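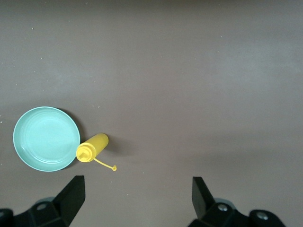

Managers who run meetings well tend to be careful about the agenda and careless about the ending. The agenda is circulated, the discussion is orderly, and then the hour runs out and people leave with different ideas of what was decided. An empty plate and a yellow squeeze bottle on a table say very little about whether lunch is still to come or already over, and many meetings close in the same condition.

At Trandside, where I advised the operations group in August, Leonor Quintela asked each department head to write down the main decision from the same weekly review. The answers described 2 separate decisions, and both had supporters who were sure of their facts.

Longer minutes are the usual remedy, and I believe they are the wrong one. Few people read 1000 words about a meeting they attended. Leaders should instead reserve the last few minutes to state each decision aloud, name the person responsible, and ask for objections. In a firm of around 40 employees, this habit costs almost nothing. In a larger one it may require some insistence from the chair, who will be told that everyone already knows.

Sofia Antunes

Related articles
When to Cancel a Standing Meeting
What Skaveneo Learned From Shorter Reviews
Giving Feedback to a Former Peer
The Manager's First Month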